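At Etilen they want the arm doing our veg prep by the end of August. Clukell sells it as "freeing up hands". Freeing them for what, I asked, and got a leaflet. 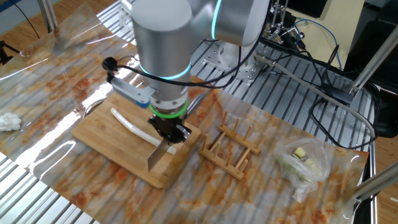 I've done prep for seven years. My hands were fine.

What it does so far
One long white stalk, one knife, a lot of waiting.

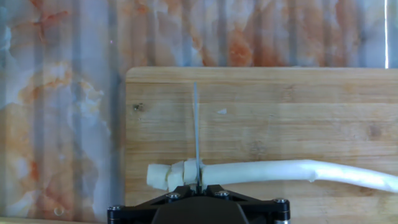
What happens to us
Five of us on prep now, four on the new rota.

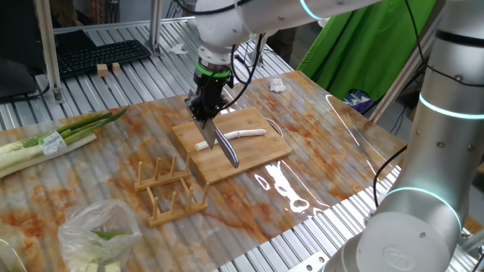

Bodnár reckons the fifth job will come back as "minding the robot", on less money.

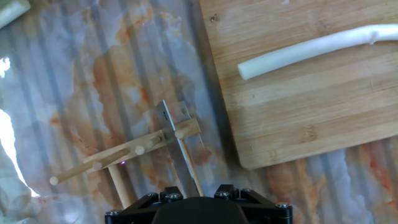
I'd like that in writing - the pay bit especially.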